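**Farnik tabletop sorting cell, after one season of use**

Three and a half stars, and I went back and forth on the half.

We bought the Farnik to sort cutlery and small tableware, and the sales page promises you'll be running "before lunch." I was running before lunch. It was the lunch after the next one. The arm bolts down in minutes, but the zeroing routine has 46 steps, and step 12 sends you to an appendix that isn't in the manual. It's in the Gebru controller's manual, in a section on something else.

Once zeroed, it holds its position well. Mine has needed redoing twice, both times after I moved the table to sweep. Lesson learned; the floor there is now a private matter.

What Farnik undersells is how much the surroundings count. The camera wants a plain, pale background and has strong opinions on shiny things. I tried a patterned mat and the software drew boxes around the pattern. A plain white table and wall settled it down, and I now do all my grip tuning with the same mix of awkward objects.

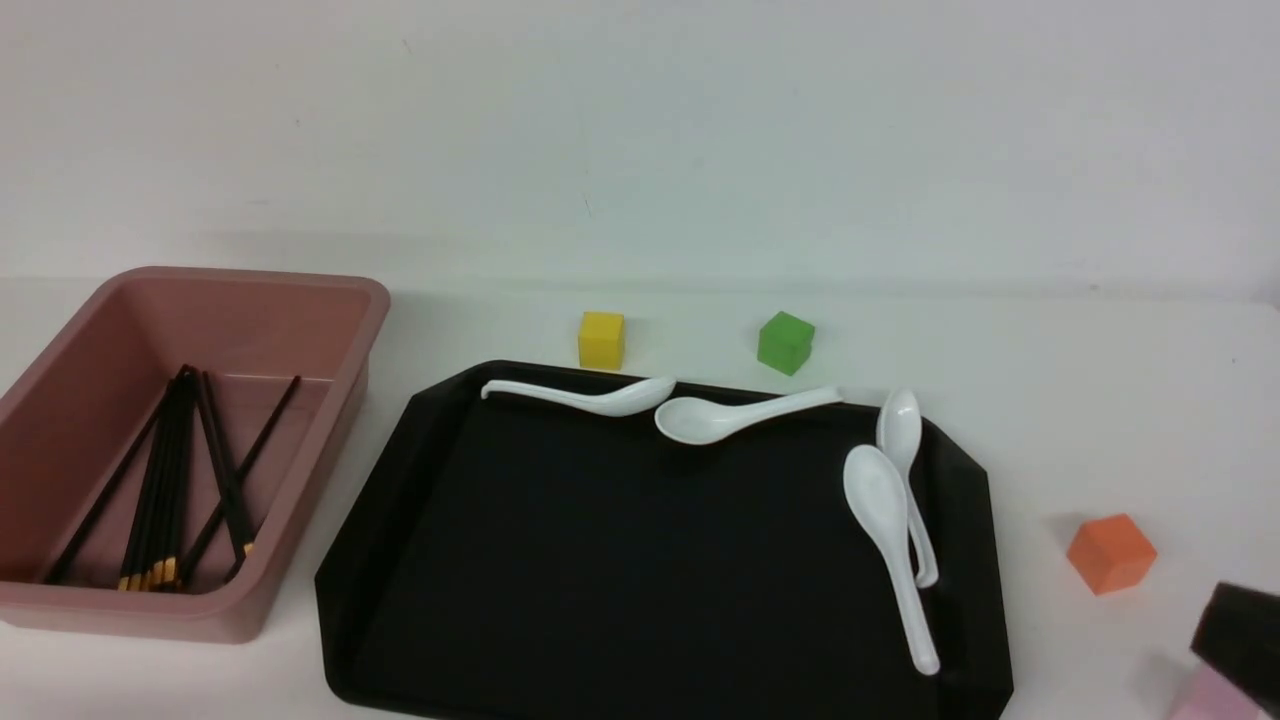
*Tuning layout: chopsticks in the pink bin, soup spoons on the black tray, colored cubes for the easy points.*

Cubes are easy and will flatter any gripper, so don't judge yours by them. Spoons are where you find out what you paid for. I dropped the closing force to 40 percent and slowed the approach, and the handles stopped skating away. Overlapping spoons still get a long, thoughtful pause. Chopsticks in a bundle I'd call a hobby.

Upkeep is light. Wipe the finger pads, check the wrist screws, blow the dust out of the cable guide. The original pads went slick by October, and a replacement set from Cornenia cost me $288, a lot for two bits of rubber in a very nice box. Cinelell makes a cheaper set that fits if you trim one corner. The manual forbids this.

Support answered error 532 in a single line: "Please restart." It worked, so I can't even complain properly.

**Good:** holds its zero, quiet, wrist comes apart with one hex key.

**Less good:** the manual, the other manual, pad prices.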